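Flondirlow Study Rooms
Frequently asked questions

Last updated September 24, 2024

Booking

How do I book a desk?
Use the booking page on this site or ring the front office. You will need a name, an email address and a card. Desks are booked by the half day, morning or afternoon, and you can book both halves together for a full day.

How far ahead can I book?
Up to 3 weeks. During June, when exams are on, this drops to one week so that more people get a turn.

Can I just turn up?
Yes, if there is a desk free. We don't hold desks back for walk-ins, so in term time it is safer to book.

Can I choose which desk I get?
You can choose the room but not the desk. The Vuldale room is the quiet room. The Bouvier room is for people who don't mind a bit of talking. If you need a particular desk for health or access reasons, put this in the notes box when you book and we will reserve it for you.

I'm running late. Will you give my desk away?
We keep it for 50 minutes. After that it may go to someone on the waiting list. Send a message or call and we will keep it for the whole of your booking.

Prices and payment

What does it cost?
Prices are shown on the booking page before you pay. Students, people out of work and anyone over 65 pay the lower rate. Bring something that shows you qualify on your first visit. We don't ask again after that.

Do you take cash?
At the front desk, yes. Online bookings are by card only.

Can I get a refund?
If you cancel the day before, you get all of it back. If you cancel on the day, we can move the booking once but we can't refund it. Refunds go to the card you paid with and normally take a few working days to show up.

What is the Dromden pass?
It is a monthly pass that covers any desk in either room. Pass holders still have to book — the pass doesn't reserve a place for you. It can be paused once a year for up to a month.

Can two people share a pass?
No. The pass is in one person's name.

At your desk

What is on the desk when I arrive?
Every desk has a lamp, a double socket and a chair that goes up and down. Pens, pencils and a ruler can be borrowed from the front office. Please hand them back before you go home.

Can I bring my own things?
Yes. Plenty of people bring a pen pot, a cloth for the desk top, a cushion or a footrest. Keep it all within your own desk space and take it home with you, or rent a locker. Nothing may be stuck or pinned to the walls or the side partitions, and that includes removable putty, which takes the paint off.

Can I leave my books overnight?
Only in a locker. Anything left on a desk at closing time is put in the lost property cupboard.

How do the lockers work?
Lockers are rented by the week. You set your own code. If you forget it, the office can open the locker for you, but we will need to see your booking email first. We empty lockers a week after the rental ends.

Is there a printer?
Yes, outside the Bouvier room. It prints A4 in black and white or colour, and A3 in black and white only. You pay by the page at the office. Please don't load your own paper or labels.

How do I get on the wifi?
The network name and password are on the card you are given when you sign in. The password changes every month. Large downloads and video streaming are slowed down in the daytime.

Food, drink and noise

Can I eat at my desk?
Cold snacks are fine in the Bouvier room. Hot food has to be eaten in the kitchen. In the Vuldale room it's drinks only, and they need a lid.

Is there a kitchen?
A small one, with a kettle, a microwave and a fridge. Tea and coffee are free. Label anything you put in the fridge. It is cleared out at the end of each week.

Can I take phone calls?
Not in the Vuldale room. Short calls are all right in the Bouvier room. For anything longer, use the phone booth by the stairs, which is free and can't be booked.

Someone near me is being noisy. What should I do?
Tell the office and we will have a word. You don't need to deal with it yourself. If there is another desk free, we can move you.

Age and access

Is there a minimum age?
Students of 14 and over can come on their own with a signed form from a parent or guardian. Younger children need an adult sitting with them, and have to use the Bouvier room.

Can I get in with a wheelchair?
Yes. The side door has a ramp, and both rooms are on the ground floor. Two desks in each room can be raised. The accessible toilet is next to the kitchen.

Can I bring my dog?
Assistance dogs only — there is a water bowl in the kitchen.

Getting here

Where do I park?
We have no car park of our own. There is pay and display parking behind the shops, and the 305 bus stops across the road. Bikes can be locked to the rack at the side of the building. Please don't bring them inside.

Still stuck?
Ask for Rawan Rizk at the front office, or send us a message through the contact form. We answer messages on the next working day.

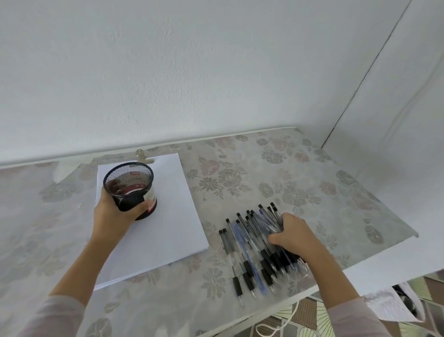

A mesh pen pot, and a floral cloth over the desk.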